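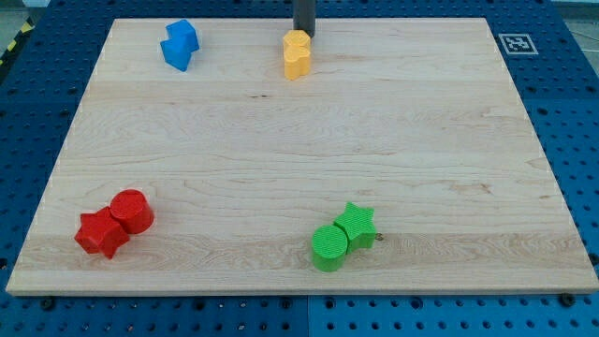 I don't buy the yearly gutter plan. Girnham wanted $940 to sign us up for two visits, and Vusten came in at $800 for much the same list. Neither sent anyone up a ladder before quoting.

Our street has hardly a tree on it. I cleared the gutters myself in December and got half a bucket of grit after 14 months. What would the second visit be for?

Gaëtan Baudry, who quoted for Charpentier, told me neglected gutters rot the fascia. Sure, some do. He couldn't say whether mine would, and he hadn't looked at the colour of the boards, let alone poked one.

If you live under gum trees, pay somebody. The rest of us should ask for a price on a single clean and see how keen they are to give one.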